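Tredthorpe workshop notebook
2018-02-14, bench clearing and the bin question

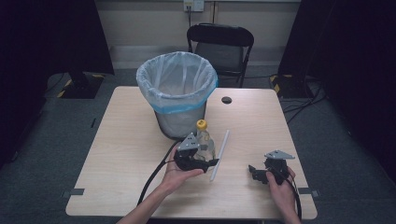

Table, grey bin with the liner on, bottle (yellow cap), straw.

Right, I said I'd write up the tidying properly this time, so I'm doing it with a cup of tea while it's still fresh in my head. Ayman, you'll want the part about the liners, it's further down.

The subject for today was small rubbish. Bottles and straws, mainly, the sort of stuff that builds up on the tables after lunch and then gets shoved along by somebody's elbow until it rolls off. I've gone back to having the bin up on the table for the clearing round. I know we argued about this in January and I know it looks a bit odd having a bin at chest height when you're sitting down! But with the bin on the floor I kept missing with the light things. A straw doesn't drop, it sort of wanders, and twice last month I found one wedged behind the table leg.

Bin position: towards the back and a little to the left. I tried it on the right first and didn't like it, there's the round hole in the tabletop over on that side near the back edge, and I don't trust myself with a straw anywhere near that hole. I've fished enough things out from underneath. Has anybody still got the cover for it? I had a look in the Farah drawers (the tall ones by the door) and found two covers, both too small, plus my good tape measure, which I'd given up on in the autumn.

Liners. We're on the Irnero ones now, the pale see-through sort, and I like them more than I expected. You fold the rim well over the top of the bin and then put the blue band round the outside just under it. I'd been leaving the band off because it seemed fussy, but then a full bottle takes the bag down with it and you're reaching inside to drag the edge back up, which is horrible. So: band on, every time please. The bag does sit a bit creased inside and I've stopped fiddling with it. A bottle pushes the folds out of the way by itself.

The box says 1,000 liners. The order sheet says 2,000, so either there's a second box somewhere or Gastari owe us one. I've rung them and left a message. Ayman, did you sign for the delivery? If a second box came in on your day it may have gone upstairs with the paper towels.

Bottles next. Agreed rule so far (agreed by me and Ayman in the corridor, so shout if you mind): cap stays on until it gets to the sink, then the cap comes off, the bottle gets emptied and squashed, and the cap goes back on. I had been taking caps off at the table and I don't recommend it, there's always a last mouthful in there and it always goes up your sleeve. The clear bottles with the yellow caps squash nicely if you twist them from the bottom. The ones from the machine downstairs don't, they just crack and spring back at you.

Straws: straight in the bin, no sorting. I did wonder about keeping the clean ones for the glue pots, they're handy for getting down into the corners, but how would you ever know which ones are clean? We have a whole packet in the cupboard anyway. Picking them up off the wood is the annoying part, a thin one lying flat is surprisingly hard to get hold of. Nudging it so that one end lifts a bit is easier than pinching at the middle. I'd also do the straw after the bottle, or at least I think I would, I went back and forth on it. If the bottle's still standing there you tend to catch it with your wrist on the way past.

The table itself is fine. A damp cloth and nothing stronger on the top, please, and go round the corners as well, the rounded ones collect a line of grime along the edge that you only notice when you lean on it in a white shirt. (Ask me about the white shirt.)

Still to do:

Find a cover for the hole, or measure it and get one cut.
Chase Gastari about the second box. Order number ends 1,027 according to the sheet, but the comma can't be right so check it first.
Move the table over to the window side, it'll take both of us.
Tape a note about the bands inside the cupboard door.
Tea towels home for a wash, my turn. There are 11 in the bag.

Stopping there, the kettle's gone again and I want the table back for the afternoon.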